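Home News Business Community Sports Contact

Kitchenware shop Wando will start selling a wooden mug tree and a small run of enamel mugs in December, after a year in which most of its sales came from plates and bowls.

The shop, on the lower floor of the Vivmont building, has ordered 300 of the mug trees and 1,090 mugs for the first delivery. Owner Senan Ó Riain said customers had been asking for something that would free up cabinet space in small apartments.

"People tell me they have one shelf for cups and it's full," Ó Riain said. "They don't want to drill a rack into a rented wall. They want a thing that stands on the counter."
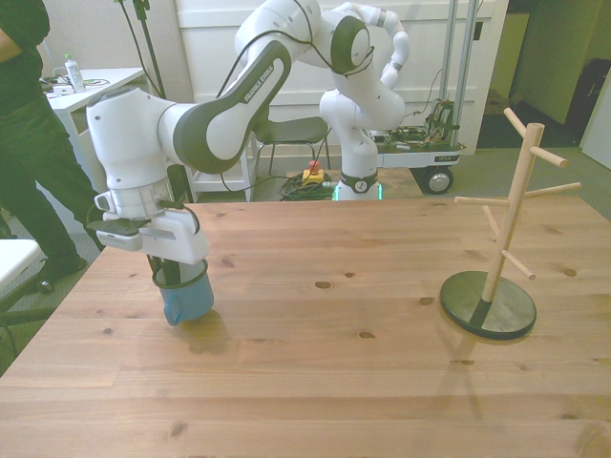 Mug trees are an old answer to a crowded shelf, and the shop looked at several before picking one. Cheaper stands tend to tip when all the mugs end up on the same side, Ó Riain said, so he asked for a heavier foot. The light wood pole sits on a round black weighted base and has six pegs, set at different heights so that handles on one side don't knock against those on the other. Ó Riain recommends hanging the largest mugs on the lower pegs and leaving the top ones for espresso cups.

The stands are made by Jillow, a two-person workshop that also supplies the store with cutting boards. They come without varnish. Owners are advised to wipe the pegs with a dry cloth and to let mugs drain before hanging them up – water left on bare wood can raise the grain.

The mugs will be sold singly or in pairs under the Ní Mhurchú name. Colors had not been settled for the whole range as of this week, though blue will be one of them. The shop says the enamel is safe for the dishwasher but not for the microwave.
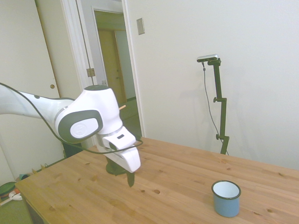
A light blue enamel mug with a white interior and a dark navy rim.

Chipping is the usual complaint with enamel, and Ó Riain said he expects to hear it. A chip on the outside is mostly a matter of looks, he said, but the shop will replace any mug that arrives with damage to the inside or the rim. Customers need to bring the mug back with a receipt.

Wando is limiting early orders to 2 mug trees per household. Orders can be placed at the counter, and buyers will get a call when their items are ready to pick up. The shop does not plan to ship the stands at first, as the bases make them expensive to mail.

If the first delivery sells through, a second order of 2,000 mugs will follow in the spring.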